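Trullance: A Word List for Household Wear and Tear

README, last gone over Monday, October 12, 2020

Hello and welcome! If you have found your way to this folder you are probably either a translator, a secondhand dealer, or one of the patient people who answered our letters, and in all three cases I'm very glad you came. Trullance is a list of the everyday words people use for the way things get old. Scuffed, dinged, crazed, foxed, bobbled, gone at the elbows. We collect them in English and Dutch, with a sentence for each showing how a real person would use it over a kitchen table or a shop counter.

It began with a teapot. I was helping my aunt sell off the contents of her house, and the Dutch buyer wrote to ask whether the lid was "geschilferd" or only "gekrast," and I spent an entire evening with two dictionaries and still sent her the wrong answer. She was very nice about it (she kept the teapot, too). Lotte Verbruggen, who was that buyer, has been my partner in this ever since, and the Dutch half of the list is hers from top to bottom.

What's in the folder

words.csv is the list itself, one row per word.
sentences.csv has the example sentences, matched to the words by number.
regions.txt explains the short region codes, with Booker Strickland's notes on the Southern ones.
letters/ holds the answers people sent us, typed up with their permission and with home addresses taken out.
old/ is the first version, from before we split "worn" into its separate senses. Please don't build anything on it, I only keep it because I can't bear to throw it away.

Columns in words.csv

id: a plain number. Numbers are never reused, even when a word is dropped.
word: the word as written by the person who gave it to us, in lower case.
lang: en or nl.
material: what the word is said of, such as cloth, paper, glaze, metal, wood, or any.
strength: 1 for light, 2 for middling, 3 for bad.
region: a code from regions.txt, or blank if we don't know.
near: the id of the closest word in the other language, if there is one. Plenty of these are blank, and I'd ask you to leave them blank unless you are quite sure.
note: anything else, sometimes at length. Sorry about the commas in there; the field is quoted, so most programs will cope.

How the strengths were settled

This was the part we argued over most, and happily so. Each word went out to 12 readers, who gave it a number without seeing what the others had put. Where they split badly, Latrice Mercado and Ans Dekker talked it through on the phone and wrote their reasons in the note. In the end 44 words needed that treatment, and "tired" took up one whole call by itself. Latrice says a tired sofa is a 2 and a tired carpet is a 3, and I have come around to her way of thinking.

Scratches, scrapes and scuffs
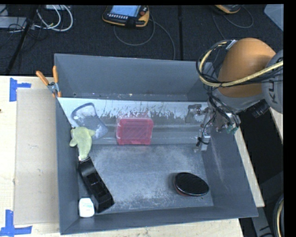
English is generous with words for a marked surface, and our readers were surprisingly firm about keeping them apart. A scuff is light and pale and sits on top, like the faint ones on the sloping right-hand side of the gray bin, so it gets a 1. Scrapes go darker and look as if something was dragged, and most readers would use that word for the streaks down the shiny silver panel. For the whitish patches on the floor Tineke Segers likes "clouded," which we had only ever listed under glass, and I've now changed its material to any. Dutch readers tended to reach for "kras" and then pile up adjectives, so expect several English rows pointing at the same id.

Known gaps

Leather is thin. So is anything to do with shoes, which is a shame, as I'm told cobblers have wonderful words. The Flemish rows nearly all come from the one mailing in June, sent out for us with the Hermans shop newsletter, and lean heavily toward furniture. Two of the region codes overlap and Booker would like to redo them.

Using it

Take what you need for dictionaries, teaching, sale listings or plain curiosity. Wurudus, the small press that printed our booklet, asks only that the booklet's introduction not be copied; the list itself is free to share as long as you mention Trullance somewhere. The spelling checks were done with a little script called Remeo, included in the folder, and it grumbles about accents but does no harm.

Corrections are always welcome. Put the id in your message if you can, and tell us where you grew up, even if it's only the county.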